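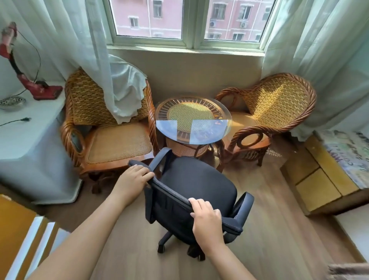 Robot vacuum dies on error 614 halfway through a map update

Virgil Ciobanu
I love my Jirklow to bits, but it has started throwing error 614 near the window, where the office chair and the two rattan armchairs are. It climbs onto a chair base, spins one wheel and shuts down. I rolled the office chair out of the way and it did a beautiful run! Chair back in, error again.

So I tried the new map file from the laptop over wifi. It got to 64 percent and the laptop went to sleep. Now the robot sits on its dock blinking and won't take a command. Second go coming up, with the charger in this time.

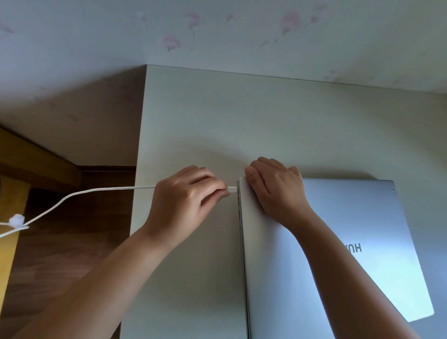 Charger going into the laptop, lid still closed.

Is it safe to just run the update again, or have I cooked it?

kerkley_kel
Not cooked! Mine did exactly this and came back good as new. Hold the power button for 40 seconds, leave it off the dock a few minutes, then put it back and start the update from scratch. Don't pick resume – it hangs on the half-written file. Set the laptop to never sleep first, and keep the robot's battery above 50 percent.

For the 614, flip it over (powered off, please) and push each wheel in. They should both spring back the same. My left one was packed with fluff and read as lifted whenever it touched a chair leg. Brilliant little machine once that was cleaned out.

cozma
get a fonance, never had a 614

Virgil Ciobanu
Colour me thrilled, it's alive! The full restart worked and the map is in. Left wheel is definitely slower to spring back than the right, so I'm off to find the tweezers. Chair no-go zone stays on until then.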